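Week 2: Who gets a seat when trade deals are written

Read the Lobo chapter before Friday, including the footnotes, where she hides the good parts.

A trade agreement used to be about tariffs. The Hodard text runs to 1039 pages, and tariffs are over with by page 400. The rest covers town purchasing, drug patents, water services and who may sue whom. Kutgate's town council learned it was bound by the thing from a newspaper.

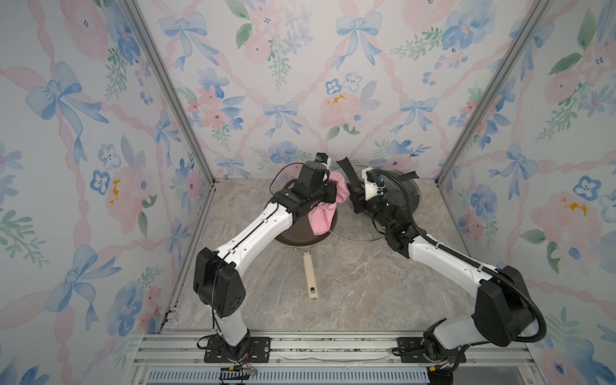 Ratification is the stage most students skip, and most legislators too. Members get a yes or no vote on the whole package, with no amendments. Supporters call this efficient. Side letters are the decoration: they can be as pretty as wallpaper with pink peonies and blue bows, and they bind about as tightly as the printed ribbons do. Check whether a promise sits in the main text or in a letter.

Terms to know: investor-state dispute, negative list, ratchet clause.

Response paper: 2 pages on Aguiar's case for open drafts. Ten points, none for adjectives.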